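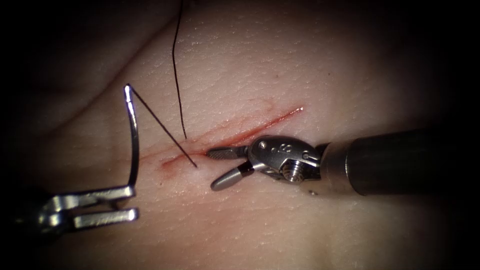

Plava, dim. 30 juin

Figure 3. Incision rectiligne sur un coussin de tissu synthétique imitant la peau.

3.2. Matériel et recueil des données

L'étude porte sur la place du travail manuel dans les cours de suture dispensés aux étudiants en soins vétérinaires et sur la manière dont ceux-ci organisent leur entraînement en dehors des séances. Le recueil s'est déroulé à l'école Ait Brahim, où l'enseignement des gestes de base occupe le second semestre. Les 40 étudiants inscrits ont tous accepté de tenir un carnet, dans lequel ils notaient la durée de chaque entraînement, le type de point travaillé et les difficultés rencontrées. Les carnets ont été remis en mai.

Au total, 725 entrées ont été jugées exploitables. Nous avons écarté les notes sans durée et celles qui mélangeaient plusieurs types de points sans les distinguer. Le codage a été fait deux fois, à trois semaines d'intervalle, avec la grille Rernar, dont nous avons retiré les deux rubriques consacrées au travail en équipe.

Les supports d'entraînement varient beaucoup d'un étudiant à l'autre. Pendant les cours, l'école fournit des coussins de tissu synthétique. La surface de ce type de support est parcourue de petits plis et de pores (figure 3), ce que plusieurs carnets mentionnent à propos du choix du point d'entrée de l'aiguille. À domicile, les étudiants emploient de la mousse, des chutes de cuir ou des peaux de banane. Le coût est la raison la plus souvent citée.

3.3. Répartition du temps d'entraînement

Les séances notées dans les carnets sont courtes. La plupart ont lieu le soir, en semaine, et sont consacrées à un seul type de point. Le point simple domine jusqu'aux vacances de printemps, puis recule au profit du surjet, qui figure à l'examen pratique. Le point de matelassier reste peu travaillé, y compris par les étudiants qui le déclarent difficile.

Nous n'avons pas trouvé de lien net entre la durée totale déclarée et la note obtenue à l'examen. L'espacement des séances semble compter davantage, mais l'effectif ne permet pas de séparer cet effet de celui de l'assiduité en cours. Ce point est repris dans la section 4, avec les données de la promotion précédente.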